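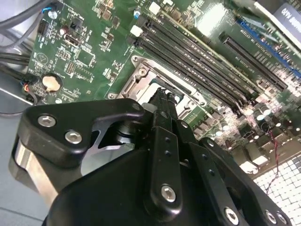
Anežka Baláž wanted to know why I bother changing boards in old desktops when a second-hand machine costs less than the parts. Fair question, so I'm going to answer it over a few posts. Oct 12, 2019, kettle on.

Short answer: it doesn't always cost less. I paid 40 for this board from a seller in Tumov, and the case, power supply, drives and processor are all mine already. The cheapest complete machine I'd be happy with was a good deal more than that.

The longer answer is that I like knowing what's inside the thing. I write invoices on it, I keep the family photos on it, and when it stops I want to be able to open the side and have some idea where to look.

The board is a green one with four memory slots. The old one had two. I've got four sticks in a drawer and have only ever been able to use half of them, so that alone makes me happy.

On to the socket. If you buy a used board, look at the socket before anything else. Ask the seller for a close photo with the light coming from the side. Pins that have been bent and pushed back show up as a break in the pattern. With the light straight on you'll miss them.

My seller sent three photos and all three were of the box. I asked again and got a proper one. Worth being a nuisance about it.

Next, the metal frame that holds the processor down. Open and close the lever with no processor in, gently, and see that the plate sits level. If it's been forced at some point it will rock a bit. I've sent one board back for that.

Miloslav Kováčik asked me in March whether you can clean a socket. I wouldn't. Blow loose dust away with a hand blower held well back and leave it there. No cotton buds, no cloth, no toothbrush. The fibres catch and then you have a worse problem than dust.

The rest of the board can take a soft dry brush. Go along the memory slots lengthways. I do this by the window with the board on its cardboard box, and I touch the metal of the case first.

Putting the processor in: find the corner mark, match it to the socket, lower it straight down and let go. If it isn't sitting flat, lift it straight up and try again. Don't slide it. I always feel I should be pressing something at this point and I always have to tell myself not to.

The lever takes more force than you expect. It creaks. The first time I did this, years ago, I stopped halfway and rang a friend.

Paste — I use Omdale, a small tube, because the shop in town stocks it. One blob in the middle, smaller than you think. I've tried spreading it with a card and I've tried drawing a cross, and the temperatures came out within 2 degrees of each other.

Cooler screws go in a bit at a time, corner to opposite corner. Same as wheel nuts.

Before the board goes in the case, count the standoffs against the holes. A spare one underneath, touching the back of the board, can short it. I keep the odd screws in a Zeman jam jar and the standoffs in a matchbox so they don't get mixed up.

Then a test outside the case: board, processor, cooler, one stick of memory, power. Nothing else. If it gets to the setup screen I add the other sticks one by one. Give it 5 minutes before you decide it's dead, as some boards restart themselves the first time round.

For anyone asking about time, I allow myself an evening. The last one took 30 minutes for the board and then two hours for the front panel cables, which are tiny and labelled in grey on black.

Anežka, that's why. I'll post the temperatures once it's back under the desk.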